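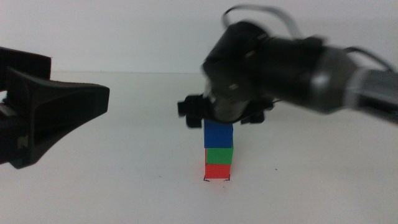

Section 11: Comparing two sets of fingers

I wrote this part of the guide after swapping fingers on our grippers far too many times (Friday afternoons, mostly), so you get my order of doing things, mistakes removed. I call the two sets Lisex and Avent, same as the labels on our drawer. You'll be stacking three small cubes, red at the bottom, then green, then blue, on a square marked on the table.

1. Power down the arm and bolt on the first set. Snug is plenty!

2. Open the Vanier controller page and load the stacking routine. Leave the speed at 20 percent for now.

3. Run "open" and "close" with nothing between the fingers. If they don't meet evenly, loosen, nudge, tighten, and try again.

CAUTION: Keep your hands off the table while the arm is live. I know, the cube is crooked and you want to straighten it. Hit stop first.

4. Put the red cube on the marked square and set the other two down well apart, so the fingers have space to come down on either side of each one.

5. Switch to the wrist camera view and bring the arm toward the blue cube with the fingers open. I like the cube sitting over the gap between the two fingertips before I go any closer. 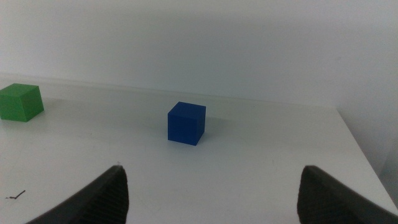 Photo: Avotiņš lab, wrist camera

6. If the cube drifts to one side of the gap, jog the wrist over a touch and look again. Don't try to fix it by closing the fingers, they'll just shove the cube along the table.

7. Run the full stack and save the log. Mine are named by finger set and run number, so lisex_698 and so on (yes, I've done a lot of these).

8. Change fingers and go back to step 2. Same cubes, same square, same speed, please, or you're comparing nothing.

Note: Watch the release on the top cube. The fingers open with very little room to spare, and a set that grips beautifully can still drag the cube sideways as it lets go. I write that down separately from dropped cubes.

Finger offsets are saved per set under Tools, and you'll want them for Section 12.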